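18 Jan 2026
By Tamás Hajdu

Tímea Kozma has baked rye bread in Brurngate for 11 years. She started with one oven and a recipe from her aunt. "The first loaves were like bricks," she says. "My neighbors ate them and were polite."

Today she feeds the starter at four every morning. I asked if she ever takes a holiday. "In June, and then my sister feeds it. She calls me each time."

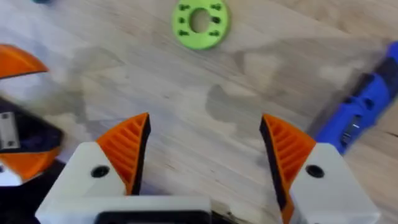 Shaping is the part she likes the most. She wants a surface with a little hold, and she does not trust steel. A pale wooden tabletop with the grain showing is to her taste. "Dough likes wood," she says, and she scrapes it by hand every evening.

Recent
Kylie Tapsell on keeping bees
The old mill at Wamirwood
Letters from readers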